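3. Work at the bench

The study looked at the watch finishing bench at Tagle, where bands are fitted to cases before packing. Until December the bench was staffed by two assemblers per shift, each fitting bands by hand. The company then installed a two-arm cell, named Rotomano, running software supplied by Grirach. One arm handles the case and the other handles the strap. Bands are taken from a slotted stand.
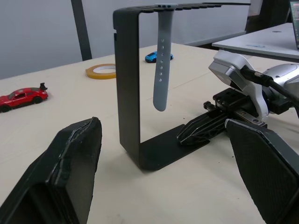 Who decides when the cell stops? The operator on shift decides, and does not need a supervisor's approval to press the stop.

Before the change, an assembler was expected to finish 101 watches per shift. That target no longer applies to individuals. The operator now loads parts, checks finished pieces and clears faults. Solange Lacroix, the shift lead, described the new job as "more watching, less pinching." Sore thumbs were the most common complaint in the old shift log. In the new log, the most common entry is waiting time.

The case and the strap need different kinds of grip. A case is rigid and can be held by its two sides. A silicone strap bends when pushed, so it has to be clamped close to the end that goes into the slot.
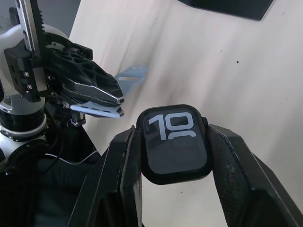
Alignment was also the step that took new assemblers longest to learn by hand. Under the old system they practiced it for 2 weeks beside a senior worker. Operators now spend that time on fault codes and on teaching grip positions through the Zekance panel. Two of the senior workers told us they had little left to show a trainee, and one had asked to move to repairs.

3.1 Limits

Our count of stops covers the first 1000 cycles only. The plan called for 2000, but the Saturday shift was not logged. Pay records were not available to us.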